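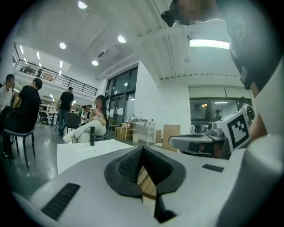

Photo: Jouko Rissanen / Sanham workshop notebook

July 2018

Lullow trial, moving a wooden piece by hand tool in the big room. Notes for myself and for whoever gets the next turn.

The claim we are supposed to be checking is Pirzada's: that the textured black jaw holds bare wood well enough to skip the tape. I have heard this kind of thing before. The last set of pads was also going to do away with the tape, and we went through a whole roll by the end of that week.

What I can say so far is that the piece sits in the V and the pads close on it. Fine. A clothespin would do as much. What matters is whether it stays square when you turn your wrist, and whether it does that on the ninetieth go as well as on the first. We wrote 90 on the plan. I doubt we need that many to find out, but Vasine want 90 and Vasine are paying for the wood.

Method, such as it is. Pick up the piece on its edge, grain running up and down. Hold for 5 seconds. Turn a quarter left, turn back. Pass it to the second tool, held by the other person standing to the right. Second tool takes it, first tool lets go, put it down on the felt. Write down whether it slipped, and don't write "slipped a bit". It slipped or it didn't. If you can't tell, write that you can't tell.

Things I don't trust yet:

The wood. It all came out of one bag and it is nice clean pale stuff. Real stock has dust on it, pencil marks, the odd bit of glue. If we test on clean pieces only, we'll get a clean answer and it will be wrong the first time somebody cuts their own. I want 2 batches, one straight from the bag and one that has been through the saw room and not wiped. Pirzada says this is making trouble. It may be.

The people. I squeeze harder than anybody else here. Last time my results looked good and everyone else's looked poor, and the report said "promising". It was my thumb. So everybody does their share this time, and we put initials in the margin.

The light. The round lamps are all right, but the long panel throws a glare on anything pale, and you can't see the gap in the jaw well when you're working under it. I called a piece straight twice before lunch and it was well off when I put it against the square. From now on check against the square. Eyes are no good for this.

The room. It is big and high, and sound carries up to the balcony, so people stop at the rail and offer advice. One of them asked if we had tried rubber bands. I wrote it down to be polite and now I half think we should.

On the handover: I expected trouble there and I still do. Two people, two tools, one small bit of wood, and both of you tend to look at your own end. Call it out loud. "Got it" from the one taking, then let go. We agreed on this in the spring and then stopped doing it because it felt silly. I'd like to feel silly and have fewer dents in the floor.

Also, the count of dropped pieces has to include the ones dropped during practice. I know they're practice. They still fell.

Pads: looked them over at the end of the morning. I can't see wear. That tells me very little, as I couldn't see any on the old ones either until they were next to new ones. Put an unused pair in the drawer marked Lullow and leave them there. Do not borrow them. Compare side by side in August.

Pirzada wants to send Vasine a line saying the jaw "performs well on timber". I have asked for that to wait. It is one size of wood, one sort, and we haven't done the turning part properly. Better to tell them we've started.

To do:
Dusty batch from saw room, label the bag
Square to stay on the bench, 3 people have walked off with it
Ask whether the pads can be washed, and with what
New tape, in case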